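Viltholm FAQ: Can machines do household chores yet?
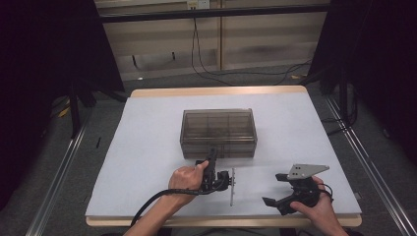 Can a robot tidy small parts into a box?
Under fixed conditions, yes. In our June trials the Viltholm arm completed 174 sorting runs with the lid already off. Opening the lid first is still unreliable.

Why are lids difficult?
A latch needs force in one direction while the box is held still. Clear or tinted plastic also gives poor depth readings.

Does it need two arms?
For lidded boxes, yes. One-arm setups are limited to open trays.

Is it faster than a person?
No. Expect more than 3 times the manual time.

Contact: Beca Hughes, product support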